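Kitchen lessons for a robot that keeps its eyes on its hand

19 August 2025
By Lise Chisholm

Fatos Lazarević has a rule about the table in the Bremden workshop. When a trial goes wrong, the objects stay where they ended up until somebody has written down what the arm was trying to do.

It slows the day down. It has also shaped the project, called Plesell, which is testing whether a robot arm can learn household tasks from a view that moves with its own gripper, and what it should do when that view gets blocked.

A camera fixed above a bench sees the whole layout but often loses the last few centimetres, where the arm gets in the way. A camera at the wrist gets close to the work and gives up the overview. Many labs use both. Lazarević and his colleague Zlatko Perić wanted to find out how far the wrist view could be pushed by itself, partly to save setup time. A bench camera has to be recalibrated whenever someone bumps the stand.

Their method is simple to describe. A person guides the arm through a task while the system records the camera view and the position of each joint. A model is trained on those recordings to predict the next short stretch of movement. The Plesell addition is a second output, which the team calls the doubt score. It estimates how much of the area that matters is hidden from view. When the score climbs past a set level, the arm stops, backs away and looks again before carrying on.

"The first version never backed off," Perić says. "It would come down over a bowl, lose sight of the rim behind its own fingers, and keep going as though the rim was where it had last seen it."

The model was trained on 284 demonstrations, a small set by current standards. Ilídio Simões recorded most of them in July, changing the layout between runs so the arm couldn't memorise one arrangement. Early sessions used a bare bench and a single object. Later ones were cluttered on purpose, with kitchen things and toys sharing the same surface.

The clutter matters because of how the doubt score is learned. With one object on a bench, anything hidden is probably that object. On a crowded table, the model has to work out whether the thing it can't see has anything to do with the job.
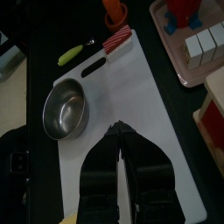

Shiny objects have been the hardest. Highlights on polished metal shift as the camera moves, and the model sometimes read a moving highlight as a moving edge. Simões tried dimming the room lights, which helped with the metal and made dark objects worse. The team went back to ordinary lighting and recorded more passes from different heights.

In the latest round of tests, the version without the doubt score failed 23 times. With it switched on, and the same layouts set out again, there were 6 failures. In 3 of those the arm backed away, looked again and repeated the same mistake.

Vasilis Karagiannis, a robotics researcher at Bevness who has read the results but didn't work on them, calls the drop encouraging and wants to see it on another arm. He also points out that each pause costs time. A robot that stops to look before every grasp would be safe around crockery and not much use at clearing a table.

Perić agrees that the threshold is set too cautiously. The next model will choose its own, depending on the task. Lazarević would sooner fix the repeated mistakes first, and the two hadn't settled it when I left. Simões was already resetting the bench for the afternoon's recordings.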